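Teaching a robot to fold, one shirt at a time

By our home technology writer
2020-10-21

My sister-in-law thinks I've lost it. I spent most of an afternoon learning how to pick up a shirt, which I would have told you I already knew how to do. But there's picking up a shirt, and then there's picking up a shirt so that a machine can learn from it, and the second one is hard!

The project is called Plotum, and it's run by a small outfit named Mirkano that wants robots to handle laundry in ordinary homes. So the examples get made in ordinary homes too – bedrooms, mostly, on whatever bed is there. You hold a gripper in each hand, you work on the clothes, and the lenses take it all in from right below the fingers.
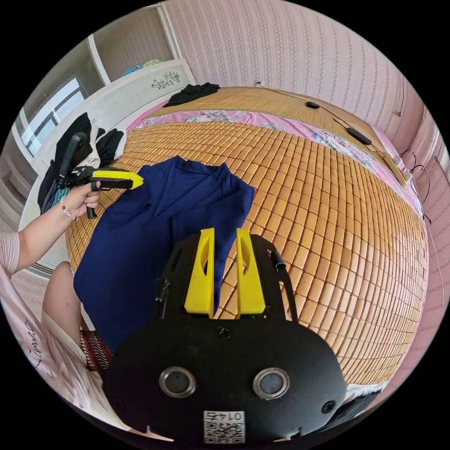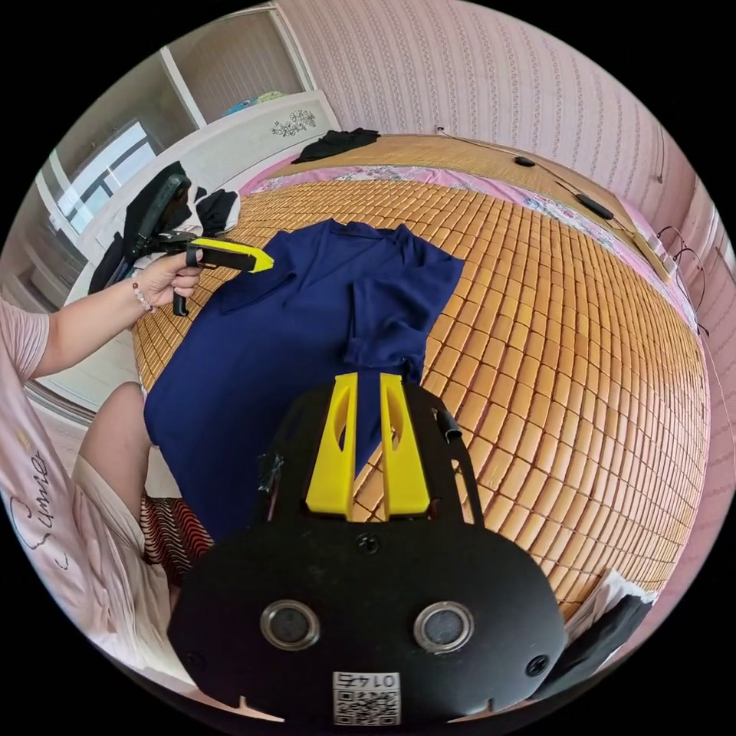
Navy garment duty: a gripper in each hand, yellow fingers, and a bamboo mat for a table.

Bielecka, who has a shelf of shirts ruined by an earlier robot, told me to be careful with my enthusiasm. A learning system copies your bad habits as happily as your good ones, she said, and if every person on the project tugs a sleeve before folding it, you'll get a robot that tugs sleeves forever and can't tell you why.

I thought about that a lot once I had the grippers in my own hands. I do tug sleeves. I also flip a shirt over twice when once would do, and I smooth things that are already smooth. With two fingers on each side instead of five you notice all of it. You can't feel the cloth, so you squeeze too hard, or you come up with nothing and have to go back in.

My first try, I asked if I could start over. No, keep going, they told me. A grab that misses and gets fixed is worth having, as long as the fixing is in there too. What they don't want is the pause where you stand around wondering what to do next (I had a few of those). Those get trimmed out later, or the whole example gets tossed.

One example is one garment, from a messy start to a finished fold. My batch was 11, and I was wiped out by the end of it. The target for the first round is 500 good ones, and when I visited they had 789 on the drive and were still short, which tells you something about how many get thrown away. Dark clothes are the worst, apparently. A collar on a navy shirt can vanish into the rest of it, and then the software that checks the examples, Vimalis, flags it and a person has to look.

The homes matter as much as the shirts. If you only ever fold on a bare white table, the system gets very good at bare white tables. Put it in front of a woven mat or a flowered sheet and it may have no idea where the cloth stops. So they ask people not to tidy up much. Leave the bed how it is, leave the curtains alone, get on with it. I have never been given an easier rule to follow.

The next round starts in December, with towels and fitted sheets. I signed up for the towels.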